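Unit 4: Storage and Issue of Small Parts

Stock at the Alton depot is held by the two-bin method. When the front bin is empty, a reorder is placed and the rear bin comes into use.

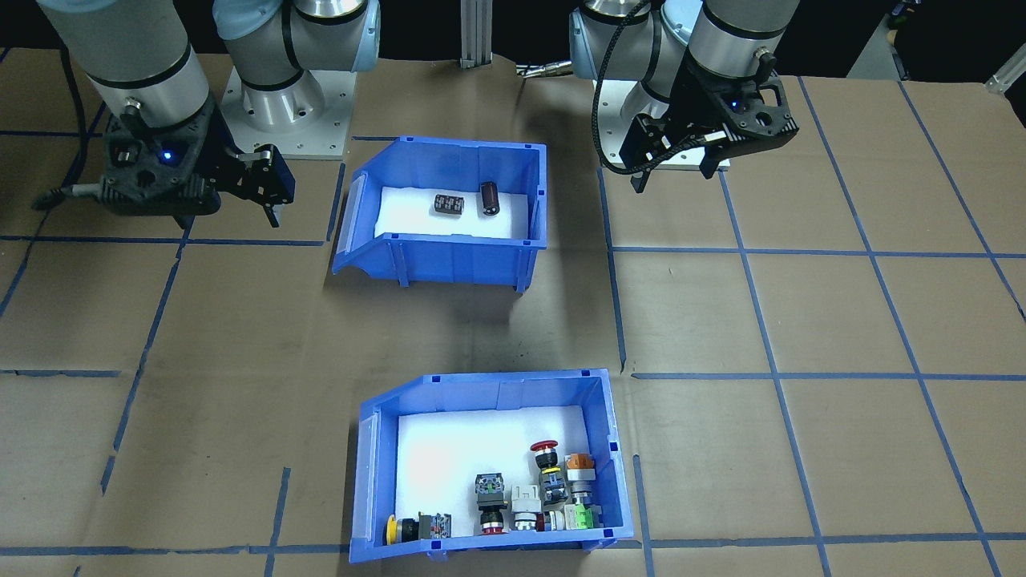 Jocelyn Malabanan asked whether the reorder quantity should change with the season. It should, and students will review it each May.

Reorder point equals daily use multiplied by lead time, plus safety stock. For an item used 15 times a day with a lead time of 2 days, the point is 30 before safety stock.

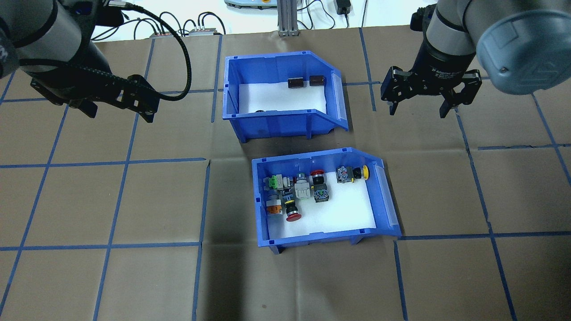

Lead time begins when the order is sent. Low stock must remain easy to see. A white liner, against which dark parts stand out, is suitable.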